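Grauer Polsterstoff fürs alte Sofa: selber beziehen oder lieber Husse?

gruvness_gerne
Hallo zusammen, ich habe von meiner Tante ein Dreisitzersofa geerbt, Gestell top, Bezug leider durchgesessen. Jetzt liebäugle ich mit einem feinen, hellgrauen Gewebe, leicht meliert. Der Polsterer in Bilport will 710 Euro inklusive Stoff, das ist mir zu viel. Kann man so etwas als Anfänger an der heimischen Nähmaschine schaffen? Ich habe bisher nur Kissen und Vorhänge genäht. Und wie viel Stoff muss ich einplanen? Das Sofa ist 2,10 m breit. Danke schon mal!

webkante
Mach es, mach es, mach es! Ich habe letzten Winter genau das gewagt und bin immer noch ganz verliebt in das Ergebnis. Mein wichtigster Tipp: Den alten Bezug vorsichtig auftrennen (nicht reißen!) und jedes Teil mit Kreide beschriften, also Sitz vorne, Lehne links und so weiter. Die alten Teile sind dann dein Schnittmuster. Ich habe 17 Teile gehabt und trotzdem zwei vertauscht, weil ich beim Beschriften zu faul war.

Beim Stoff würde ich auf die Scheuertouren achten, fürs Wohnzimmer darf es ruhig ein robuster Möbelstoff sein. Hellgrau meliert ist wunderbar, denn auf der feinen Struktur fallen Fusseln viel weniger auf als auf glattem Uni. Und bei uns liegt ja ständig irgendein Kleidungsstück herum! 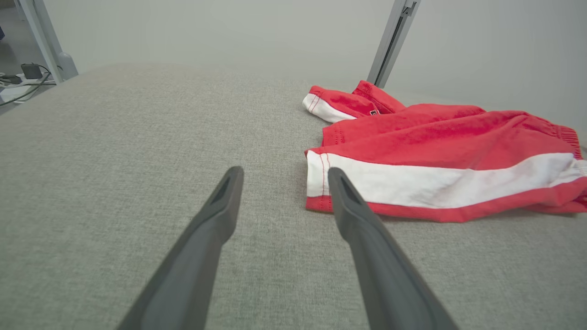 Brernari, 18. April 2021. Kleiner Nachtrag von mir, die Frage nach der Menge hatte ich glatt überlesen: Bei 1,40 m Stoffbreite habe ich ungefähr 18 Meter gekauft, das war aber mit Hocker, Kissen und reichlich Verschnitt. Für einen Dreisitzer allein kommst du mit deutlich weniger hin. Leg die alten Teile auf dem Boden in Stoffbreite aus und miss die Länge, dann weißt du es genau. Fadenlauf beachten! Ach ja, und eine Jeansnadel in Stärke 100 oder 110 plus Polyestergarn, damit läuft auch eine ältere Maschine durch vier Lagen. Bei den Kedern langsam nähen, mit Reißverschlussfuß.

tackerfreund
Husse. Geht schneller und man kann sie waschen. Meine von Azimi hat 124 Euro gekostet, sitzt an den Armlehnen nicht perfekt, stört mich aber nicht.

webkante
Auch schön! Aber wer schon Vorhänge näht, hat an einem richtigen Bezug einfach viel mehr Freude. Fang mit einem Sitzkissen an, das ist im Grunde eine Kiste mit Reißverschluss. Wenn das klappt, kommt der Rest. Und zeig uns bitte Bilder, wenn es fertig ist, ich bin so gespannt!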